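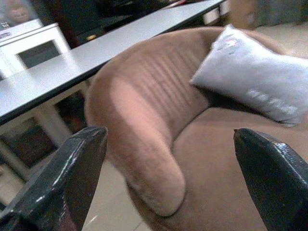 Armchair in tan-brown fabric.

Progress report: website move for Wisilel
Prepared by Soudabeh Safavi
Date: 5/3/21
For: Ehsan Daneshvar, Kelier Fund

Status

The move of the Wisilel site to a new content management system is on schedule. The new site is running on the test server and staff have logins. The old site is still live and will stay that way until the redirects have been checked.

Content

The old site held 600 pages. All of them have been imported. The import script kept titles, body text, authors and original publish dates. It did not keep captions, which were stored in a custom field that the old gallery module wrote in its own format. We wrote a second script for those and ran it last week.

Of the imported pages, 44 still have broken internal links. Most of these point to the old event calendar, which used a different address for each month. Two editors are fixing them by hand - a search and replace would have caught good links as well. 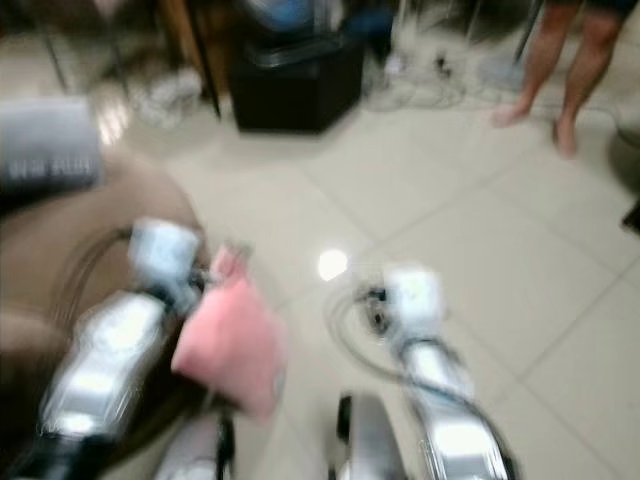

The calendar itself has been rebuilt as a plain content type with a start date, an end date and a location. Repeating events work. Past events are kept but hidden from the main list.

Modules and theme

We started with 11 add-on modules on the old site and are down to four. The contact form, the newsletter sign-up and the image resizing are now handled by the core system. The remaining ones cover redirects, backups, spam filtering and the member directory.

The member directory is the weak spot. Its developer, Babaei, has a stable release for the previous version of the system only. We are using the development release, and it has crashed twice when sorting by last name. We reported both crashes with logs and got a patch for the first. If the second is not fixed before launch, we will turn sorting off.

The theme is done apart from the print styles. Menus have been tested on phones and tablets.

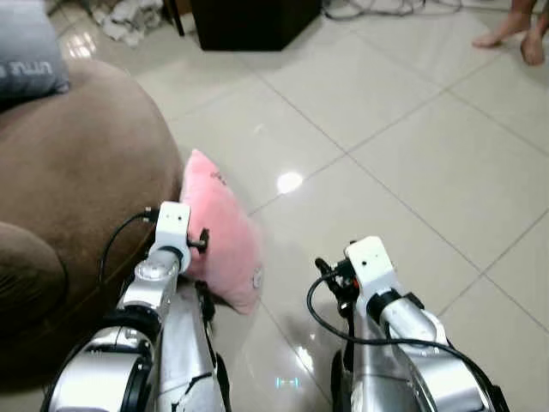 Hosting

The Grarnetico hosting plan was upgraded as agreed. Nightly backups are on, and we restored one to a blank server to check that it was complete. The restore went through without errors. The old hosting contract runs until October, so the two will overlap.

Budget

Spending is within the grant. The caption script took more hours than planned, and we covered them from the line for training, where the first session was shorter than expected.

Next steps

Finish the broken links.
Check redirects against the old server logs.
Hold the second training session for editors.
Agree on a launch date with Kelier.

We need one decision from you: whether the old forum should be moved as a read-only archive or left out. Moving it would use most of the hours we have left for testing.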